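Budgeting for a Small Robot Arm in a Home or Shared Workshop

Updated 2020-08-01

A small arm costs more than the figure on the quote, and most of the difference goes on things you could have listed beforehand. These tips are for people fitting one into a garage, a spare room or a shared workshop, where floor space is short and the money comes out of one pocket.

Start with the job

Write down the one job you want done first. Put it in a single sentence, with the object, where it starts and where it should end up. "Lift a part from a tray on the bench and put it in the jig" is good enough. "Help around the workshop" can't be priced.

Then weigh the heaviest thing the arm will handle and add the weight of the gripper. Beginners forget the gripper. An arm rated for 2 kg with a gripper weighing just under one has only the remainder left for the work, and less than that if the maker quotes the rating with the arm tucked in close. Ask which it is.

Measure the reach in the room

Reach on a data sheet is the distance from the base to the far end of a straight arm. You won't be working with a straight arm. If it has to come down on something from above, the wrist and gripper use up a good part of the height, and the elbow needs room to bend on the way.

Cut a piece of string to the quoted reach, then fold back a quarter of it. Tape one end where the base would stand and swing the other over the bench. Anything the string won't cover comfortably should be moved closer or left off the list. Do the same at seat height if the arm will be picking from stools, low shelves or crates, as low pick-ups are where a short arm gets into trouble.

Mark the swing of the elbow as well. It often passes through space you had given to a shelf, a lamp or the back of a chair. Masking tape on the floor will do, left down for a week of normal work. If you keep stepping over the line, the base is in the wrong place.

Try the layout on screen before you pay

Several suppliers offer simulation software, and some of it is free for private use. You set out desks, chairs and a few loose objects, place the arm and have it go through the job. We use Jadance for this. It is slow on an old laptop, and the furniture library is thin, but it will tell you within an afternoon if the arm can get to a spot without folding itself into a knot.

Leave some clutter in the model. A bare table gives a flattering answer. Put in the mug, the book and the chair that is always pulled out, and pick something small and awkward as the target.

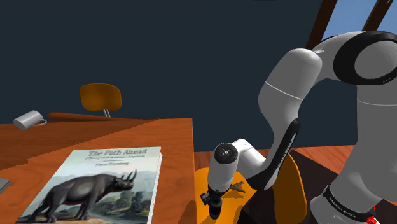
Simulated layout: the arm lowered over an orange chair seat, with a small brown object beside the gripper.

A seat makes a useful test because it is lower than the desks and has a back that gets in the way. Try the same pick-up with the base moved a hand's width each way. If it only succeeds from one exact position, allow for a better mount or a longer arm.

Don't take the screen version as a promise on grip. Simulated objects tend to be better behaved than real ones, and soft or shiny things are often poorly modelled. Use it for reach and clearance, and test grip with the real gripper on a loan or a demonstration day.

What to put in the budget

Our own sheet has the following lines. Fill in every one, even if the entry is nought.

Arm and controller. Check that they are priced together. Some sellers list them apart.

Gripper. Allow £300 for a basic two-finger one. Spare fingertips are extra and worth ordering at the same time.

Mount or stand. A heavy bench may do, but a light desk will rock every time the arm stops. We paid £500 for a Groltier pedestal after trying to save money with a kitchen worktop on trestles. The worktop is now a worktop again.

Emergency stop. If it isn't in the box, buy one. Fix it where you stand, on your side of the arm, and keep the cable off the floor.

Computer. Read the requirements before assuming the old one will do. Some controllers want a wired network port and won't work properly over wireless.

Delivery and lifting. Kerbside delivery means the kerb. Check the weight of the crate and who will be there to carry it.

Insurance. Ring your insurer before the arm arrives. Ask about the machine itself and about visitors, and get the reply in writing.

Your time. Put down evenings, if you don't want to put down money. Setting up took us more than 2,000 minutes, spread over a good many weekday nights.

Buying second-hand

A used arm can be very good value or a large ornament. Ask the seller for the hours run, the software version and whether the licence can be passed on. Licences are the usual trap — an arm with a locked controller is hard to sell and harder to use.

See it powered up. Have it move each joint slowly through its full range and listen for grinding or ticking. Ask to see it hold still with a weight in the gripper, as a tired brake or joint may let it sag. Look over the cable where it enters the base, and check that any indicator lights behave as the manual says they should. Download the manual and take it with you.

Check that parts are still sold. Umuvex lists spares by serial number on its site, and a short email to any other maker should get you a straight answer. If no reply comes in a fortnight, take that as the answer about support.

Renting first

Renting suits you if the job is seasonal or you aren't sure it needs an arm at all. Gosling rents by the month and takes part of the rental off the price if you buy. Read the clause on damage to the gripper, which was charged in full on the agreement we signed.

Book the rental for a month when you will be at home. Ours ran through September, half of which we spent away, and the arm sat under a sheet.

Planning the room

Keep the arm out of the line between the door and the light switch.

Give it its own socket, and don't share an extension lead with a compressor or a heater.

If you are adding a camera, check the light at different times of day. A window behind the arm can leave the camera looking straight into the sky for part of the afternoon. A plain roller blind costs little and solves most of it.

Choose matt, plain surfaces for walls and benches where you can. Strong contrast between an object and what it rests on makes it easier for the software to pick out, so a small brown part is better on a pale mat than on a brown bench.

Clear loose paper and books from the near edge of the desk before a run, and keep drinks on another table.

Spreading the cost

Buy in this order if the money has to come in stages: mount, emergency stop, arm and controller, gripper, camera. The mount comes first as it fixes the position of everything else, and you can use it to hold a vice in the meantime. The camera can wait until the arm does the job reliably from a fixed starting point.

Keep a tenth of the total back and don't spend it before the arm has run for a month. Ours went on a longer network cable, a second set of fingertips and a thicker rubber mat for the pedestal to stand on.

Keep the crate and all the foam. Sending an arm back for service in a borrowed box can void the cover, and a replacement crate from the maker is dear.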